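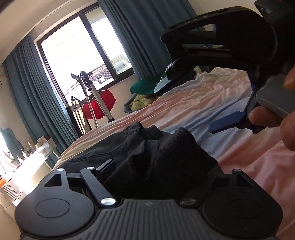 23/03/2026 - Laundry bench notes, bedroom set-up, Dredmont flat

Started with the black garment, which was a mistake I make about once a month. It is soft, it is dark, it has one seam worth the name, and when it is in a heap it has no front, no back and no opinion about which end is the neck. I had meant to warm up on tea towels. The tea towels are still in the Arholm bag at the bottom of the wardrobe, under the Jin blankets, where I put them last time so that I'd be sure to find them.

Bed: pink and white sheets, not ironed. I know the plan says "flat, plain surface". It is a bed. Somebody slept in it, and the creases run on the diagonal whatever I do with the corners. I pulled the bottom sheet tight at the start of the session and it had given up by the second fold. For dark clothes I don't think it matters much. For the white pillowcases it is hopeless, white on nearly white with the window going full blast, and I spent a good while patting the bed looking for an edge.

What worked with dark knits, for whoever does the next lot:

- Find the seam first. Don't go for the nearest peak of fabric, it's always the middle of something.
- Run along the seam until you hit ribbing. Ribbing means a cuff, a hem or a neck, and any of those will do to start from.
- Hold it by the ribbing and let the rest drop. Gravity does more than I do at this stage and complains less.
- Lay it down away from the window side. On the bright side the sheet goes so pale that I was squinting, and the black just turns into a hole.
- Smooth outwards. Smoothing inwards makes a new heap, slightly smaller.

I tried the shake as well, the sort you give a duvet cover. On a thing this size it gives you one fine second of shape and then a different heap. I don't recommend it, though I did it three times.

Folding method: still the one on the Osik sheet taped inside the wardrobe door, sides in, then bottom up in thirds. It assumes a garment with square corners and someone with a table. On a mattress the thirds come out as a half and two apologies, and the finished thing leans. I've gone over to halves for anything soft. Sides in, bottom up once, bottom up again, leave it alone. The "leave it alone" step should be written on the sheet in large letters. Every pile I ruined today I ruined by tidying it.

Timings. I gave each garment 45 seconds from heap to folded, as agreed in September, when we were all younger and working with flannels. Flannels are fine at 45. Jumpers are fine if they begin the right way out. Dark knits I would put at double, and anything inside out shouldn't be timed at all, it should be put in its own pile and spoken to later. I have not changed the number in the plan. I have written "ha" next to it in pencil.

Piles at the end of the morning:

- Folded and staying folded: 2, both on the chair
- Folded, leaning: 3, on the chest of drawers, against the wall, where the wall is doing the work
- Socks: not discussed

The leaning ones are all from before I switched to halves, so I'm counting that as a result. I'll do the same clothes again both ways, with the same starting heap as near as I can manage. That last part is harder than it sounds. You can't make the same heap twice. I dropped one shirt from shoulder height over and over and got a new shape each time, including one that landed more or less folded, which was hurtful.

Entry numbering: this is 851 in the bench book. The one before is also 851. I've left it, because the last time we corrected a number we had to correct everything after it and the index still hasn't recovered. Look for the one with the tea ring.

Things to sort out:

1. A plain sheet. Mid-colour, something that isn't white, black or pale pink, since between them those cover most of the clothes we own. Green would do. There was a green one at Arholm when I last looked - check whether it fits this bed or only the narrow one.
2. Draw the curtains on the window side. Even partly. Propping the wardrobe door open to shade the bed works until you need something from the wardrobe.
3. Get the tea towels out from under the blankets and put them somewhere stupid and obvious.
4. Lint. The black things pick up every bit of fluff going, and the sheets hand it over gladly. Roller is down to the cardboard.
5. Rewrite the Osik sheet for beds, or get a table. I have asked about a table before. The answer was that real people fold on beds, and I had to admit I'd been folding my own washing on one for years, badly, so perhaps we're closer to real conditions than I'd like.

Afternoon: pillowcases again, with the light further round. Slightly better. You can find the open end by feel if you go along the short sides first, and both of them if you have to. Did the lot, put them on top of the leaning jumpers to weigh them down, and the jumpers now lean less but the pillowcases have started.

Bed needs remaking before anyone wants it tonight.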